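Section 4: Recording your first demonstrations

By now you should have both hand-held grippers charged, paired and strapped on. If the Clotden app still shows one of them in gray, go back to Section 3 and sort that out first. I've tried recording with one gripper half connected and I lost a whole Tuesday morning to it, so please don't be me.

I'm going to walk you through the table-clearing task, because it's the one I learned on and it's short. You pick things up from a place setting and put them in a tray. That's the whole job! It sounds too easy to be worth teaching, but a thin knife lying flat on a table is a nasty little object to grab, and you'll find out fast whether your jaws are lined up.

What you need on the table

A plate, a knife, a placemat and a tray with a raised rim. Use a plain sheet under everything if your tabletop is shiny. Etenesh Gidey, who wrote the first version of this guide, liked a patterned placemat, and I've kept that habit. Stripes make it easy to see on playback if the mat got dragged along with the knife.

Before you press record

1. Put the tray close to you and the place setting on the far half of the table. Leave the tray empty.

2. Lay the knife next to the plate at a bit of an angle. Change the angle a little for every take. If it's always in the same spot, the robot learns the spot and not much about knives.

3. Squeeze each trigger all the way and let go twice. The opening bar in the app should go to zero and come back to full. If it stops short, run Zero Jaws from the settings menu.

4. Check that the marker plates are clean and that your sleeves are pushed up past the wrist. A loose cuff over a marker is the most common reason I see for a rejected take.

CAUTION: Keep your fingers behind the guard when you squeeze. The jaws don't close hard enough to hurt you badly, but they do pinch — and you'll drop whatever you're holding.

Recording a take

5. Start with both grippers near the edges of the table, jaws open. Hold still until you hear the beep. The app needs that quiet moment to find your starting position.

6. Bring the left gripper in to the knife and line the jaws up beside the handle before you close them. Go slower than feels natural. The right gripper can stay parked at its edge of the table while you do this, just keep a hand on it and keep its marker plate uncovered.
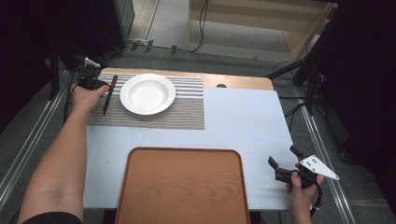

7. Close the jaws, lift straight up, and carry the knife over to the tray. Lower it all the way down before you let go. Dropping it from a height makes a terrible racket and the robot will happily copy you.

8. Move on to the plate. I take the rim with both grippers, one on each side, and tilt it as little as I can.

9. Bring both grippers back to where they started, open the jaws, and wait for the second beep.

NOTE: If you fumble, keep going! A take where you miss the knife, back off and try again is worth keeping, and you can tag it Recovery in the app. Only throw out a take if you knocked something off the table or lost tracking.

How many takes?

My first usable set was 213 takes, and the arm could clear the plate pretty well but kept poking at the knife. At 300 it was doing both. Eamon Ó Dálaigh on our support desk tells people to aim for 1,000 if they plan to swap in different plates and cutlery, and I think he's right, though I'd split that over several days. Your wrists get tired before you notice, and tired takes look sloppy.

Save your takes as you go with the Flurard export button, top right. It asks for a task name. Pick one and spell it the same way every time, or you'll end up with two folders like I did.

Section 5 covers trimming the takes and sending them to the arm.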